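Visit report: Prustora pipe plant open day, Caltgate
18/05/2023

Prustora opened its flexible pipe plant at Caltgate to suppliers, contractors and a few trade writers last week. It was the first open day since the second extrusion line went in, and most of those on the bus from the station had come to see that line. The programme ran from the morning safety induction to a late lunch, with the test hall kept for the end.

The plant makes composite pipe for offshore jumpers and for onshore water and gas flowlines. The liner, the reinforcement tape and the outer jacket are all the same polymer family, and the layers are fused with heat as the pipe moves down the line. There is no bonding agent. The guide made a point of this several times, as the adhesive question comes up with every new customer.

We started in goods-in, where tape arrives on cardboard-cored reels and is held in a humidity-controlled store. Every reel is sampled before release. The store was fuller than I expected, and the guide said the company has been carrying extra stock after two late shipments last year. The labelling is clear, with one colour for released reels and another for those still waiting on the laboratory.

From there the group was split in two. Our half went to the winding line first. The older machine was running a six-inch pipe at walking pace or slower, and the operators were happy to take questions over the barrier. Changing a tape spool used to mean stopping the line. It is now done on the move, with a splice that is logged by position so it can be found again at inspection. The new line was not running. It had been stopped for a heater change, which was a disappointment, although it did mean we could stand close to the winding head and see how the consolidation zone is laid out.

The quoted figure for the new line is 1424 metres in a single continuous length, limited by the reel and the road permit more than by the machine. Longer lengths would need a quayside site, and Prustora says it has looked at one in Irnus but has made no decision. 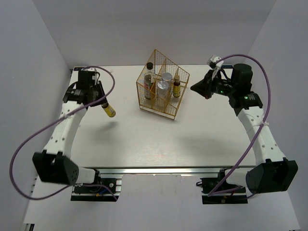 The length is fine on paper but the end fittings are what hold up delivery, and a contractor in our group said so to the guide, adding that his last order had sat for weeks with the pipe finished and the fittings still to come. The guide accepted the point. Fittings are machined by Huerta, an outside shop, and the plan is to bring part of that work in-house by the end of the year. Space has been marked out on the floor for two lathes.

The qualification laboratory is upstairs. It is smaller than the one at most steel pipe plants, but well organised, with separate rooms for ageing, permeation and mechanical work. Samples in the ageing room are held in fluid at temperature and pulled at set intervals. The longest-running set has been in for 754 days. Staff would not give results for it, as the report belongs to the customer who paid for the work, but they did show us the cutting plan and the way each coupon is tracked.

The test hall was the best part of the day. Burst tests are done in a pit with a steel lid, and we watched one from the control room. The sample was a short length of onshore pipe, filled with water and taken up in steps, with a hold at each step. The pressure trace was put up on a large screen. The failure itself is a dull thump and a straight line down the graph. Afterwards there was a good discussion about how the test length is chosen, and whether a short sample flatters the pipe. The test engineers' answer was that the fittings are the harder case, so a short sample with two fittings is the conservative one. Not everybody in the room agreed.
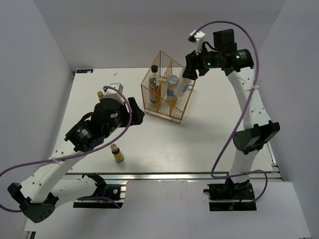
Caltgate open day, May

Numbers were up on the previous event, with 209 visitors signed in over the day. That was too many for the winding hall, where the back of each group could hear very little. Headsets would fix it. Parking was tight as well, and anyone driving next time should use the overflow lot behind the weighbridge.

Lunch was in the canteen, with a short talk on recycling of offcuts. Clean liner scrap is reground and sold on, mainly for non-pressure mouldings. Scrap with fibre in it is harder to place, and most of it is still stored on site in covered bins.

The slides from the morning are to be sent to everyone who signed in. The next open day has no date yet, and Prustora says it will wait until the new line has its heaters back and is running full shifts.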